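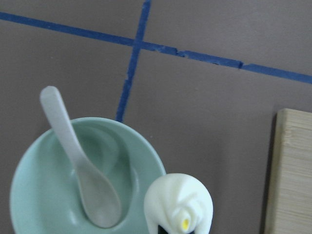 Foto: Dultia / divulgação

Visita ao laboratório da Dultia em Prernberg, 15 de julho de 2020. Notas rápidas, passei a limpo no trem.

Chegada com atraso, crachá, óculos de proteção. Grupo de 13 pessoas, dividido em dois. Fiquei no segundo, o que pegou a falha.

Bancada de cozinha primeiro. Tampo cinza, fita azul cruzada, tigela verde-clara com colher de louça dentro, uma tábua do lado. A tarefa: pegar a colher pelo cabo, levantar, pousar na tábua. Parece bobo. As quatro primeiras tentativas foram bem, na quinta o braço desceu demais, a garra bateu na borda da tigela e continuou empurrando. Barulho feio. A tigela andou uns bons centímetros e o braço não parou.

O operador apertou a parada de emergência. Demorou, o botão estava do outro lado da bancada, atrás de um monitor. Ninguém machucado, louça inteira.

Explicação na hora: o limite de força do controlador (Flalex) tinha voltado ao valor de fábrica depois de uma atualização em janeiro, e a verificação de partida não olha esse parametro. O log mostrava o erro 3920, que só avisa, não bloqueia. Já tinha aparecido 7 vezes na semana. Perguntei quem lê o log. Resposta meio vaga.

Depois, célula da Ngata, com cercado e cortina de luz. Bem mais arrumada, mas parada pra manutenção, vimos só por fora. Café fraco.

Pra levar pra nossa oficina:
botão de emergência ao alcance da mão, dos dois lados
conferir limite de força depois de toda atualizaçao
aviso repetido tem que virar bloqueio

Pedi o relatório do incidente por email. Ficaram de mandar. Os slides da parte da manhã também, quem quiser cópia me fala.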